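The Bathroom on Sarpong Street

Six in the morning and Olga Robles was already on her knees on the tile, sorting.

Her sister's flight landed at noon. Before that the bathroom had to look like somebody lived here on purpose. Boxes still stacked past the tub from the move. In March. She had moved in before Christmas.

Start with the drawer. It stuck halfway, same as always, and she talked to it the way you'd talk to a mule. Come on. Come on, you. Whatever was going in there had to go in flat or it wouldn't close again, and she knew that, and she was already shoving.

Purple cloth, leave it, she'd need it for the faucet. Spray bottle, leave that too. The cup was their mother's. Small gray thing, ugly really, and the only piece of her kitchen Olga had asked for. Ninura got the plates. Ninura got the table and the good lamp and nearly all the letters, and Olga had said fine, fine, take it, I just want the cup. Then kept it in the bathroom for toothbrushes, like a crazy person.

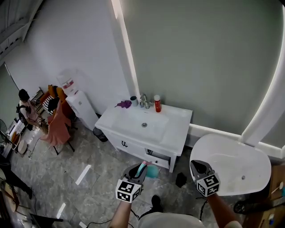

She would move the cup. No, she wouldn't. Let her see it.

The phone buzzed somewhere under the towels in the hall. She let it. Buzzed again. She got up, one knee cracking, found it.

Boarding now. Do you have a hair dryer

No hello. Eleven months without a word and then a hair dryer. Olga typed yes. Then erased it, because did she? There had been one. A cheap Prilby, it smelled like burnt toast if you ran it on high. Which box, though.

She opened the top one. Sheets. The next one, a bag of curtain rings, extension cords, the folder from Clinanum with their mother's last bills in it. 95 dollars for the ambulance blanket, she remembered that one, she had called and yelled at a very polite man over it. Paid it anyway. Never told Ninura what any of it came to. Ninura never asked, and that was the whole fight, if you wanted it short.

She put the folder back. Took it out again. Put it under the sheets.

Yes I have one, she typed. Send. Now she had to find it.

Back to the floor. Everything she'd pulled out was in her way now and she was working faster, worse, picking things up just to set them down a foot to the left. Her sister folded. Her sister rolled socks. When they were girls sharing the one dresser there'd been a line of masking tape down the inside of every drawer and God help you if your stuff crossed it. Olga's stuff always crossed it. She used to find it on her pillow in a tidy pile, no note, which was so much worse then a note.
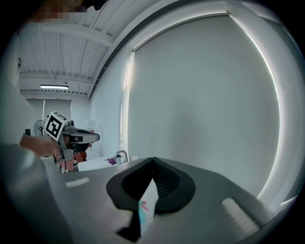 The drawer would not take one more thing. She leaned on it with her hip and it gave an inch and quit.

Fine. Stay open then.

She wiped the faucet. Wiped it again, there was a spot that turned out to be a scratch. Checked the time, how was it nine, how was it already nine. The drive was 26 miles and she hadn't showered or bought milk or thought of one single thing to say.

Hair dryer. Hair dryer! Behind the sheets, wrapped in a pillowcase, cord knotted round it. She sat back on her heels and laughed out loud, all alone in there. Held it like a trophy.

And under it, stuck to the cardboard, a curl of old masking tape with an N on it in green marker. She must have packed it by accident. Or their mother had saved it, she saved everyhting.

Olga peeled it off carefully. It still had a little stick left. She pressed it down inside the open drawer, right in the middle, and moved her things to the left.

Then she went to look for her keys.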